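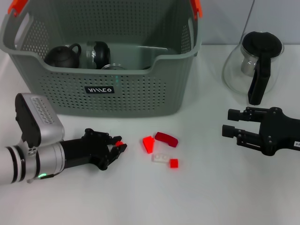 About Allum

Allum supplies and repairs commercial dishwashing and water treatment equipment for cafés, school kitchens and care homes. The firm was set up by Nestor Marquez, a former site engineer, and still works from its first unit at Krajewska Yard.

What we do

Installation, planned servicing and breakdown repair of undercounter, pass-through and rack conveyor machines. We also fit base-exchange softeners and reverse osmosis units. Water hardness is tested on the first visit and the softener is sized from that reading and the daily rack count.

Service contracts

Contracts run for 52 weeks and include 2 planned visits. Each visit covers wash and rinse temperatures, pump seals, spray arms, door switches, dosing rates and drain condition. A written report is left on site and a copy is sent by email. Parts under the contract limit are fitted on the day if carried on the van.

Parts

We hold about 500 part lines in stock, mainly elements, solenoids, thermostats and hoses. Orders placed before 3 pm leave the same day. Older Wedex machines are supported where parts can still be obtained.

People

Benjie Talavera runs the workshop and handles all technical queries. Nestor Marquez deals with surveys and quotations. Engineers are directly employed and trained in our workshop before they attend site alone.

Area covered

Liltetmont and the surrounding towns. Sites further out are quoted individually, with travel shown as a separate line.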